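Padded fingers go on trial at the Kakport bench

The Kakport bench spent most of March comparing two grippers on the same white arm: the stock hard-jaw unit and a padded one from Griltlow. Itsuki Oda ran both through the drawer task, where the arm picks up an item and puts it away in a small gray cabinet.

The hard jaws were quicker to close but marked soft fruit. The padded fingers took longer to settle and held apples without bruising them. Over 187 runs, the padded set dropped nearly 100 fewer items than the hard set did over the same number — most of the difference came from round objects. Snack bars were about even, and both grippers had trouble when the wrapper slid.

Oda kept the Plekura controller at the same speed and force limits for both sets. An apple held over the open bottom drawer, with a second apple, a bowl and a snack bar on the cabinet top, is a typical layout for these runs.
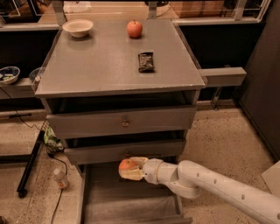

What comes next

The padded gripper stays on the arm through the next round, which will use the middle and upper drawers. Kinnunen is sending a second set of pads in a firmer grade, and those will get 132 runs of their own before anyone orders more. Run logs are in the shared folder under "drawer task." Send questions about the force settings to Oda.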